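Grurnex Hall Users Group
Minutes, 2018-07-09, back room

Present: Diane Friesen (chair), Lorne Gauthier, Annick Perron, Larysa Hordiienko. Minutes: Mackenzie Bergeron
Sorry not here: the Zamfir dance people, no word from the chess club

Started late, key trouble again.

1. Last minutes
Read, ok'd. One fix, Annick's quote was for gutters and not the roof.

2. Money
Balance 798. Insurance payment of 275 comes out end of month. Lorne wants the old Vatance phone line cancelled, all agreed, Lorne to call them. Diane asked who still has the petty cash tin. Larysa has it. 22 dollars in it plus stamps.

3. Fall play
Tikero Players confirmed for October, three nights. They want the hall from noon on the Thursday for set-up. Clashes with seniors lunch. Annick to ask if seniors can use the side room that week, if no then Tikero get in at 2:30. Chairs: we have 85 good ones, the rest wobble. Larysa says cap tickets at 85 and be done with it. Agreed. Discussion of whether to sell coffee, went on a while, yes to coffee, no to baked goods unless someone else runs it.

4. Curtains and lights 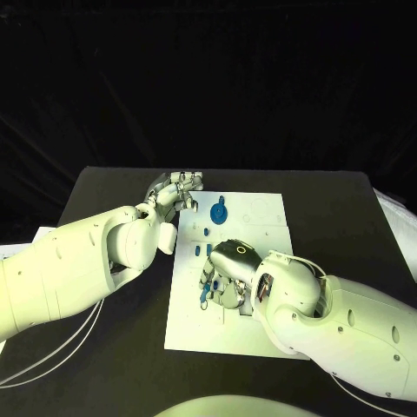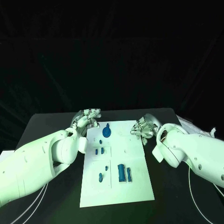
Stage drapes for the play. Tikero asked for a dark back wall, no painted flats. Lorne still likes the old burgundy set but two panels are torn and the hem is gone on the left. Diane prefers plain black, like the backdrop in the two pictures, hung full with soft folds so it doesn't look like a bedsheet. Annick worried black shows lint. Larysa has seen it done at the high school and says from the third row you can't tell. Vote 4-1 for black, Lorne against. Need to mesure the rail before ordering, Lorne has the tall ladder so he is doing it anyway. Fire rating certificate must come with the fabric, Diane will not sign off without. Burgundy set: keep the good panels for the side door, toss the torn ones.
Lights, dimmer 2 buzzes. Leave till after drapes are priced.

5. Parking
Same complaint from next door re cars across the drive. Mackenzie to redo the sign, bigger letters. Cones if that doesnt work.

6. Other
Piano tuner coming Wednesday morning, someone has to let him in, Annick will.
Lost property box is full. Goes to the thrift store end of month, put a note up first.
Larysa asked about wifi password, Diane will email it round again.

To do
Lorne: phone line, rail width, ladder back in shed after
Annick: seniors, piano tuner
Diane: fabric prices from two places, wifi email
Larysa: bring tin to next meeting
Mackenzie: sign, lost property note, reply to Tikero re chairs

Next meeting same room, date to be set once Diane has prices. Closed 8:50.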